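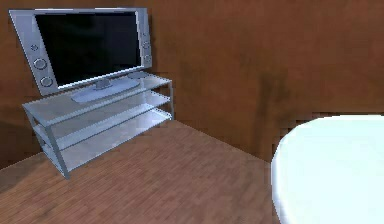
Cirkham Residents' Forum
Housing and Tenancy > Shared Spaces
Topic: Proposed quiet hours for the Cloutier building lounge

lounge_liaison
Posted November 2024
Members are invited to comment on the draft rules for the second-floor lounge. The draft provides that television sound be turned off at 10 p.m. and that the room be closed to private bookings on public holidays. A refundable deposit of $100 would apply to each booking. Comments will be passed to the managing agent, Brirura, before the rules are adopted.

northstair
I support the quiet hours. My unit shares a wall with the lounge, and voices from late programs carry clearly into the bedroom. The present notice asks for "reasonable volume," and residents do not agree on what that means. A fixed hour would settle the matter.

pagetwelve
I must respectfully disagree. Several residents work evening shifts and have no other time to use the room. A 10 p.m. limit would in practice reserve the lounge for those who keep office hours. I would ask that captions and headphones be permitted after that time.

lounge_liaison
The draft restricts sound only. Viewing with captions would remain permitted until the room is locked at midnight. The wording of section 2 will be revised to state this.

northstair
I have no objection to captions. I would object to headphones if groups are going to talk over them, as happened during the July tournament.

elm_and_third
My concern is the deposit. One hundred dollars is a large sum for a family that wants the room for a child's birthday. Funside, the play center on the main road, asks for nothing in advance. What damage has been recorded that would justify the amount?

lounge_liaison
The agent has reported carpet cleaning costs after private bookings. I do not have the invoices and have requested copies.

elm_and_third
Thank you. I would ask that no amount be fixed until residents have seen them.

pagetwelve
I second that request. I also note that the draft does not say how soon a deposit must be returned.

northstair
Agreed on the return date. I maintain my position on the 10 p.m. limit.

lounge_liaison
Both points on the deposit have been added to the list for Brirura. The topic will remain open for further comments until the revised draft is posted.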